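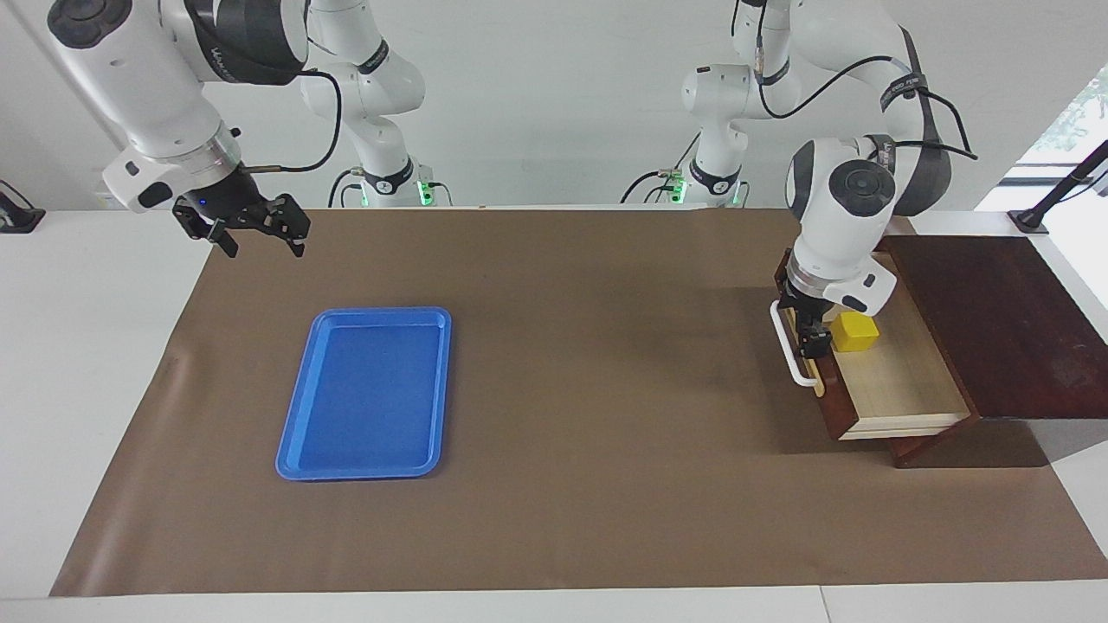
How often does the handle gripper on a two-arm drawer cell need its fingers checked? Every 600 cycles on ours, and again after any change to the cabinet position.

Thread on how we keep the Lanero cell running. Two arms on one table, a drawer cabinet, a tray, one cube. Short posts, mostly numbers and order of work. Written up 4 May 2024 from the cell log.

Naming first. Left and right are the robot's left and right. Standing at the front of the table facing the columns, the left arm is on your right hand, on the cabinet side. Every label and every log entry follows this. Two of our worst log entries came from people who didn't.

Power-up order: right arm, left arm, grippers, then the control PC. Wait for green at the foot of each column before enabling motion. If a column stays dark or shows anything else, power down both arms and start over. Do not enable one arm alone to "see if it's fine."

Homing: grippers open, both wrists well above the mat, drawer shut. The left arm homes second. Its path down to the cabinet is the tighter of the two and I want the right arm parked before it moves.

Mat. Brown, matte, covers most of the white tabletop. We ran on the bare top until January and had glare trouble in the overhead view. The mat fixed that. It creases, and a crease under the tray tilts the tray. Smooth it by hand from the back edge forward, then re-seat the tray.

Tray position is not critical. It sits on the right arm's side, long side front to back, and a few degrees of rotation is fine. We let it drift on purpose between runs. Take it off and wipe it when you wipe the mat.

Cabinet position is critical. It stands at the right end as you face the table, partly on the mat and partly on bare tabletop, so it has two surfaces under it. Check for rock by pressing each top corner. If it rocks, shim the tabletop side, never the mat side.

Handle. Curved white bar on the drawer front. The gripper closes around the bar and the arm pulls along the drawer axis. If the pull direction is off by more than 2 degrees the drawer binds on its runner and the wrist takes the side load.

Symptom of a bad pull axis: motor current climbs in the last third of the stroke and the drawer stops short. It looks like a sticky drawer. Hanna Zawadzka waxed the runners 6 times before we measured the angle. Runners were fine. Cabinet had rotated.

Fix: open the drawer by hand, jog the left gripper to the handle, close at low force, release. If the drawer front shifts when the fingers let go, the cabinet is out of line. Nudge the cabinet, repeat. Don't edit the taught pose to match a crooked cabinet.

Finger check at 600 cycles. Power off the gripper. Look for polish marks on the inside faces, wiggle each finger, check both screws. Polish on one finger only means the handle is off center in the grip. Swap fingers as a pair.

We buy fingers from Górecki. Earlier set was from Gistden, slightly narrower, and it let the bar roll during the pull. Either set picks up the cube without trouble. The handle is what decides it.

Cables. Each column has a black cable at its side. Leave the loop. Sota Shimada tied one down tight to make it neat and we had a comm dropout at the first large base rotation. On the forearm, check that the strap hasn't crept toward the elbow joint.

Drawer close is slower than drawer open, on purpose. The cube slides if the drawer stops hard, and then the next pick starts from a corner where the fingers don't fit well between cube and wall. We cut closing speed and stopped seeing it.

Log line format: cycle count, arm, part, action, initials. "Adjusted gripper" is not an entry. "L, finger pair, replaced, HZ" is an entry.

Open item: the Dundia wrist collar on the left arm has a little play at full extension. Within spec so far. I'm measuring it at each finger check and will post the values when there are enough to plot.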